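Open afternoon at the Khoury garment care workshop, December

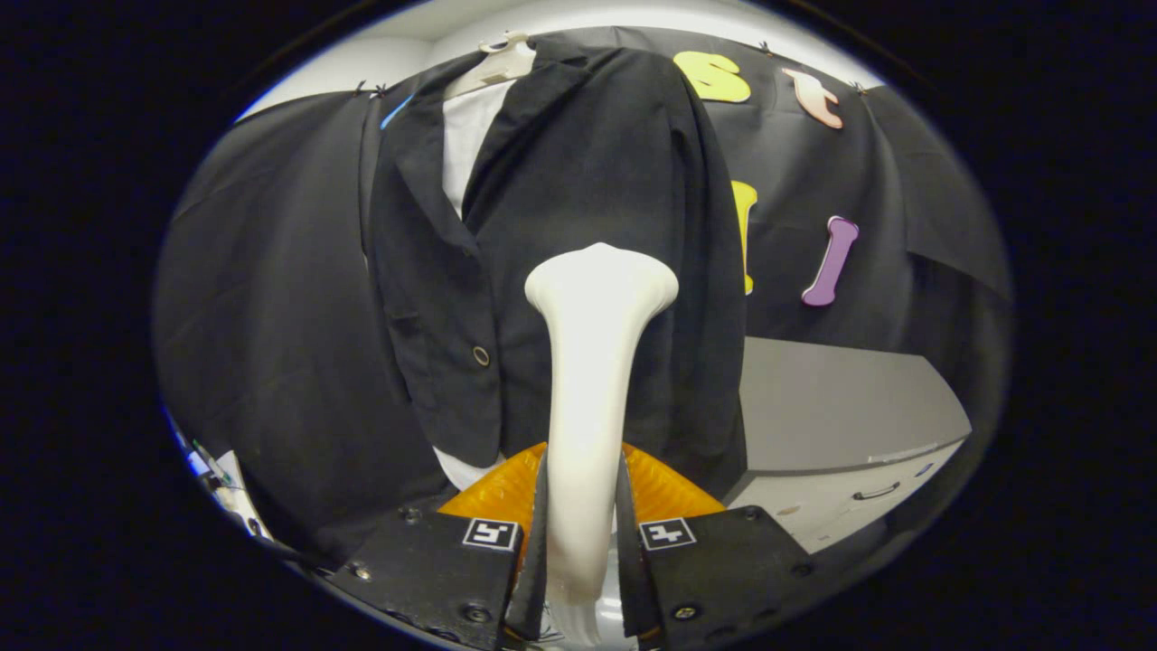
The workshop looks after jackets and formal wear for hotels and two theaters. We were shown the intake desk first, then the pressing room – 55 square meters and very warm by 3 p.m. They handle roughly 500 pieces a week in winter. Lapels are pressed last, by hand. Visitors could try it on an old jacket, and I left a crease in mine. Coffee was served by the back stairs.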